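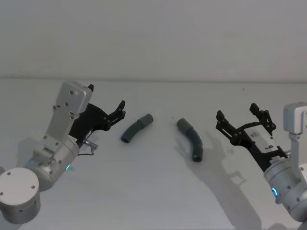

Siobhán Daly thinks the glue on the Drunik sample boards is failing at the end grain and that longer clamping won't fix it. She left a note to that effect on the bench book this morning. I'm not sure yet, so writing down where we stand.

November, 3:40 pm

Boards glued up yesterday with the Hima hide glue, same batch as before. Clamped overnight. Two of the joints opened along the end grain when I flexed them by hand. The long-grain joints are all fine.

Glue pot was reading 7 degrees under what it should be when I checked at lunch. Don't know how long it had been like that. Turned it up and marked the dial with pencil – please leave it there.

Next round: size the end grain first with thin glue, let it sit 90 minutes, then glue as normal. Leave 4 boards unsized to compare. Siobhán wants one set done with the Endance liquid glue as well. Fine by me, but label them on the back, not the face.

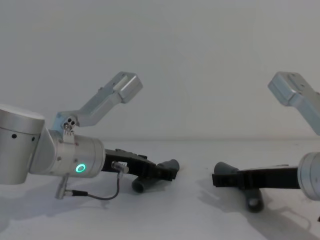

Table and back wall, November.

Deisy Inga has the key to the stock cupboard. Need more brown paper and a new brush, the old one is shedding into the pot. Mathebula order still not in. Will ring them about the clamps tomorrow and glue up after that.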